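4. Comparing two grippers with the wrist camera

This section explains how to compare the Otden two-finger gripper with the Nallavero gripper on the same arm. Please finish section 3 (mounting and cable check) before you start. The Fonseca controller must have software from October 2021 or later, otherwise the trial log is not saved for the second gripper.

Last change of this section: 17 December 2021

4.1 Preparing the trial

1. Switch the controller to Hold and wait until the arm stands still.
2. Mount the first gripper and tighten the flange screws crosswise.
3. Open the Tool menu and select the gripper by its name. The controller does not recognize the gripper by itself.
4. Place the bowl on the table, inside the reach limit you have set in section 3.
5. Put the toy food in the bowl. Use the same pieces for both grippers.

CAUTION: Keep your hands out of the bowl when the controller is not in Hold. The fingers can close without a warning sound.

4.2 Setting the camera

The camera must see the fingertips and the inside of the bowl at the same time. If only the fingers are visible, loosen the camera bracket, tilt it a little forward, and tighten it again.

1. Start the live view.
2. Set exposure to Manual and begin with the value 750.
3. Lower the value if the bowl shows big white reflections. Small bright points are no problem.
4. Save the setting under a new name. Do not overwrite the factory setting.

Glossy bowls are more difficult than dull ones, and a strong color can also put a tint on the objects which lie inside. We recommend to do the comparison in a glossy bowl anyway, as a setting which works there will mostly work in a dull bowl too.
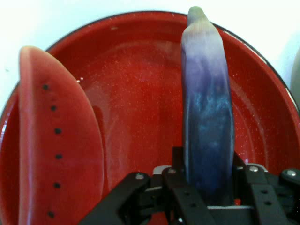

Long pieces such as the eggplant should be gripped near one end, so that the other end stays free and can be seen by the camera. Short or flat pieces are gripped across the narrow side. Write down which grip you have used, the log stores only the finger opening.

4.3 Running the trial

1. Press Start. The arm goes to the position above the bowl.
2. Guide the gripper to the piece with the hand controller and close the fingers.
3. Lift slowly and hold until the log shows Stored.
4. Put the piece back and press Next.
5. When all pieces are finished, change the gripper and repeat from 4.1, step 1.

NOTE: If the message E91 appears, the tool in the menu does not match the finger opening that is measured. Go back to Hold and select the tool again — a restart is not necessary.

4.4 Reading the result

Open both logs side by side in the Flultthorpe viewer. Compare first the pieces that were dropped, and after that the closing force. A gripper that needs less force is not always the better one for your task. Look also at the camera pictures of each grip and check how much of the piece is hidden by the fingers.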